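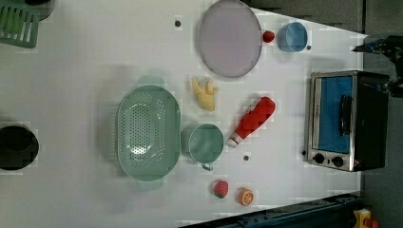

Toy dishes and utensils on a white tabletop.

I got back to the timeline in May after leaving it alone most of the winter. The last entry had Kinnunen resigning over the grain treaty, and I never liked how quickly that happened. A prime minister with a working majority doesn't quit over one vote, so I went back and gave him 5 more months in office.

The bigger change is Zamitz. In the old version it was a free port that stayed neutral because everyone found it useful. Gil-soo Seok wrote to me and pointed out that a city living off transit fees would have to pick a side once the northern rail line opened and took 40 percent of its traffic. He's right. Zamitz now signs a customs agreement with the Clutel Republic and loses its seat on the river council as a result.

That leaves the Hakix question. I had them landing 200 men on the islands the same summer, and the Clutel navy is only 4 ships at that point – none of them fit for open water. I think the landing still goes ahead but nobody fires a shot, and the islands get argued over in court for a decade.

The map needs redrawing before I post the next part. The border south of Zamitz is wrong on both versions, and I still have to decide who collects the tolls on the lower bridge.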